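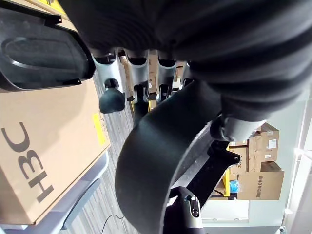
# Sorting Shells

My sister had the key to the workshop on Hawthorne, so I waited on the steps until she came. It was 23/01/2023 and the sidewalk was covered in salt. She had driven in from Brestumside with the heater broken and wore two coats.

"Did it run overnight?" she asked.

"I turned it off before I left."

"Good."

We called the robot Dovum. She had picked the name out of a seed catalog in December, back when it was a torso bolted to a cart and did nothing but raise one arm and stop. Now it had both arms and both hands, and we had put gray fabric gloves on the hands because the bare fingers slid on anything with a shine to it. The black shells had a shine to them.

The shells were her idea of a paying job. A company called Jasance made them for some machine neither of us had ever seen. They came in several shapes and they came mixed, and Jasance would pay to have them sorted. Our first lot was 353 pieces. A person could have done it in a couple of days, and I had said so more than once.

"A person gets bored," she said.

"I wouldn't get bored."

"You got bored painting the bathroom."

I started the software and she cleared the bench for her laptop. The arms came up to their rest position, left one first. The right one always lagged a little. I had changed the cable twice and written to the man who sold us the motor, and it still lagged.

The first shell of the day was one of the tall ones with a ridge down the front. Dovum closed its left hand on the bottom edge and lifted. My sister leaned over the laptop to look at the grip numbers. I watched the hand. I have never been able to trust the numbers when the thing itself is right there.

"It's holding too low," I said.

"It's holding where I told it to."

"Then you told it too low."

She didn't answer. She typed something and Dovum turned with the shell held up in front of the yellow shelves, and then it waited there, the way it did when it had two places to choose from and liked them the same.
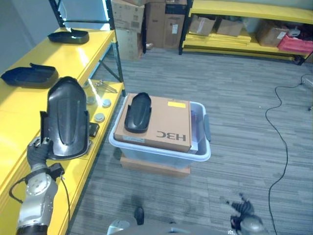
She let it wait. I would have hit the stop button by then, but it was her turn to run things and we had an agreement about that. We had made it after the argument over the wrist, when neither of us came to the workshop for 14 days and the rent went out anyway.

"Dad would have built a jig," she said.

"Dad would have built a jig and left it in the garage."

"It would have been a good jig."

It would have. He made one for cutting shelf pins that I still use, and one for something we never worked out, a block of maple with a slot and two brass screws. She kept that one on the windowsill at home. I had asked for it once, after the funeral, and she had said she'd think about it, and I hadn't asked again.

The arm moved. It went slowly to the upper shelf and set the shell down on its side with a click, a few inches from where it should have gone. Then the hand opened and drew back.

"That's one," my sister said.

"It's in the wrong place."

"It's on the right shelf." She wrote it down in the notebook with the time, and under that she wrote *grip too low* and underlined it. She didn't say anything about it and I didn't either.

I took the shell off the shelf and put it back for another try. She raised the grip point and asked me how far I would go. I said half an inch. She put in half an inch.

The second try took almost as long as the first. While it was going she took off the outer coat and felt around in the pocket, and then she put the maple block on the bench next to my coffee.

"I think it's for dowels," she said. "Look at the slot."

I picked it up and looked at the slot. Behind us the right arm started to move, late.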